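A mão que não larga: a Momura chama-lhe "atraso"

Na edição de agosto demos conta da promessa da Momura: um braço capaz de arrumar prateleiras com supervisão mínima. Desde então chegou-nos o relatório do ensaio, e convém lê-lo com o pé atrás. Em 100 ciclos de pegar e pousar, a mão ignorou a ordem de abertura em 4. O fabricante fala em "atraso de libertação". Um atraso costuma ter fim, e nestes quatro casos foi preciso cortar a alimentação.
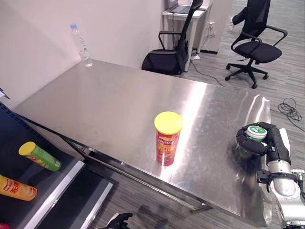 O relatório culpa o controlador da Dindel, a Dindel culpa o firmware da mão, e os registos que resolveriam a questão ficaram de fora do anexo. Vy Huỳnh, que assina a parte técnica, escreve que a falha "não afeta a segurança". Gostávamos de saber como chegou lá. Os ensaios fazem-se com gente ao alcance do braço, e a medição da força de aperto durante o bloqueio não aparece em página nenhuma.

Prometem uma correção de software. Já tinham prometido a anterior.
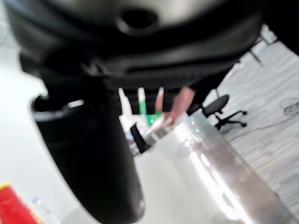

O que pedimos à Momura

Os registos completos dos quatro bloqueios, a força medida em cada um e o tempo até ao corte. Publicaremos a resposta, se vier.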